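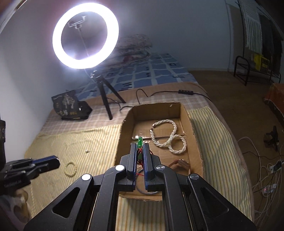 Sorting Nonna's things, part 2

Back from Gromcombe last night, very late, so this is going to be quick. Laundry in the machine, coffee going, typing while I can.

So the house. My grandmother Natalina Bortolotti moved into it in 1966 and as far as I can tell never threw away a piece of paper. Gas bills. Seed packets. A receipt from Russo for two lampshades, both long gone. My job this trip was the back bedroom and the desk on the landing, and I got through the bedroom and maybe half the desk. Not great. My cousin did the whole kitchen in the same time, but she's ruthless and I read everything.

The jewelry was the easy part, none of it worth much, all of it going to whoever remembers her wearing it. A few arguments, nothing serious. My aunt wants the pearls and she can have them.

The letters are what got me. 24 of them, tied up with kitchen string, all from her sister, all from the first winter after she left home. They're in dialect and I can only follow some of it. Lots about the price of things. Lots about a neighbor's goat, who seems to have been a real menace.

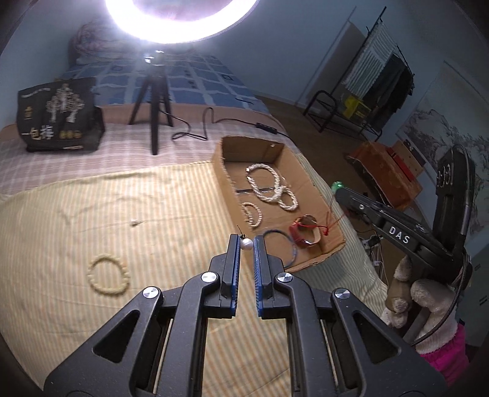
One letter is just a recipe for the almond cake, and it is not the recipe she gave us! Twice the butter. No lemon. I've been making it wrong for years and so has my mother, and I suspect that was on purpose. Trying it this weekend if I can find a pan the right size.

Other stuff, so I don't forget. The bedroom radiator needs bleeding. Someone has to call Jostano about the boiler contract before December or it renews by itself. The key to the shed is on the hook inside the pantry, NOT the one by the door, that one doesn't open anything that I could find. And the attic hatch sticks, push from the left side.

Also found a booklet about the parish church, which says the tower went up in 1636. Grandpa always told us it was older than that and would get quite loud about it. Keeping the booklet. He's underlined the date and written "no" next to it in pencil.

I took home the letters, the booklet, one good wool blanket and the ugly blue jug. Mom is pretending she didn't want the jug. We both know she did, so it will probaly end up at hers by the summer.

Next trip is the rest of the desk and then the attic, which I'm dreading. If any of the cousins are reading this - bring boxes. And a flashlight, the bulb up there is gone.

OK washer's done, gotta run.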